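Torque values belong on the drawing
16th December

A threaded fastener is a spring. Tightening it stretches the bolt, and the stretch produces the clamping force that holds the joint together. Torque is only the quantity we can measure cheaply while doing this. Most of the torque applied to a dry steel bolt goes into friction under the head and in the threads, and a small share becomes clamp load. Change the friction and the same torque gives a different clamp load. Every mechanical engineer learns this in school, and most of them then send out drawings that say "tighten securely."

My position is that a drawing without a torque value, a lubrication state and a tightening sequence is unfinished, and that a checker should refuse to sign it. I have held this view since I worked at Flitton, where I spent part of one May going through the assembly drawings for the Lennox pump housing. The set had 258 sheets with at least one threaded joint. A complete callout appeared on 41 of them. The remainder relied on a general note that referred to a shop standard, and the shop standard referred to a table for dry, unplated bolts. The bolts in the housing were zinc plated and went in with oil on them.

Yannick Joly, who ran assembly at the time, defended the general note. His argument was that the people on the floor knew the product better than the drafting office did, and that specific values would be wrong as often as they were right. I take the argument seriously. A bad number on a drawing has more authority than it deserves, and it can stay there for years. But a bad number can be found and corrected through a revision. A habit held by one shift cannot be audited, and when that shift retires the habit leaves with it.
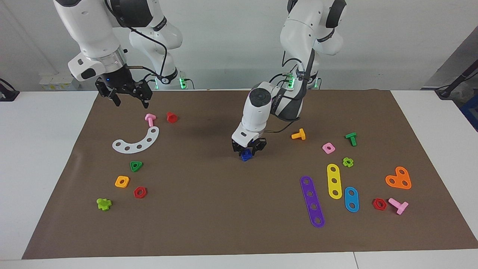 The second objection is cost. Maribeth Manalastas put it to me in terms of hours: a proper callout needs a friction coefficient, the coefficient needs a test, and the test needs parts from the actual plating supplier. For a critical joint I would pay this without discussion. For a cover plate I would not, and I don't ask for it. A cover plate can carry a value from a published table, provided the drawing says which table and states the condition of the threads. That takes one line of text.

Sequence gets even less attention than torque. When a flange with a soft gasket is tightened one bolt at a time around the circle, the first bolts lose load as the later ones compress the gasket. A crosswise pattern in several passes reduces the loss. On the Lennox housing the final pass was left to judgment, and we measured clamp load on one unit with instrumented bolts. The lowest bolt in the circle held less than half the load of the highest. All of them had been set to the same torque with the same wrench, and the wrench was in calibration.

Gebremedhin Ambaye later wrote the callout format I still use. It has 5 fields: torque, tolerance, thread condition, number of passes and sequence reference. He left out the tool on purpose, and I disagreed with him then. I now think he was right for manual work, where the tolerance already limits the choice of tool. For powered drivers I would add the run-down speed, which affects friction enough to matter on plated threads.

Reuse is the remaining gap. Prevailing-torque nuts lose part of their grip each time they come off, and service manuals rarely state how many cycles are allowed. Drawing 2982 in the Pandisier set does state it, directly beside the nut callout, with the replacement part number underneath. It is the only drawing in that set that does so. The other sheets are due for revision in May, and the same two lines should be added to each of them.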